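Can a machine do the chores yet? A gallery from Bedton

Every August the Bedton showgrounds fill up with people telling me my housework is about to disappear. I've been going for years, I own a vacuum that gets stuck under the same armchair every arvo, and I remain unconvinced. Karthik Gamage, who sells the Fotard line and is a patient man, reckons I'm asking the wrong things of it. Maybe so. I asked for the washing to be folded.

The pitch hasn't moved much in my lifetime. The showgrounds hall went up in 1882 and I suspect somebody stood in it that first winter promising the end of the mangle. These days the promise comes with a price on application. Hetico quoted a mate of mine $3304 for a single arm, no hands, installation extra. For that money you could have a cleaner in every fortnight for a good while, and she'd do the skirting boards.

What I look for at these things is the dull job. Anyone can rehearse a party trick. Joining two lengths of hose is a dull job: you do it behind the washing machine with your cheek against the wall, by feel, swearing, and you give it a bit of a twist when it won't seat. You don't think about the angle because your wrists do that for you. Get it slightly wrong and the laundry floor tells you by teatime.

Vasanthi Kodikara ran the repair counter at Ó Dubhghaill for 51 weeks of the year and took the other one off to avoid the show. Her test was simple enough. Do it 200 times, on a grubby floor, with the dog in the room, and then ring her. She has yet to get a call.

I'd add one of my own, and it's about the last inch. Getting two ends near each other has never been the part I needed help with. It's the push, and knowing by the feel of it that the thing has gone home, and I want to see that done in my laundry before I hand over a cent. 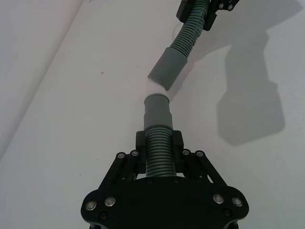
Two hands for a job like that, at least, so somebody has been paying attention. My armchair offer still stands: any firm whose vacuum can get out from under it by itself can have a free ad on this page until next August.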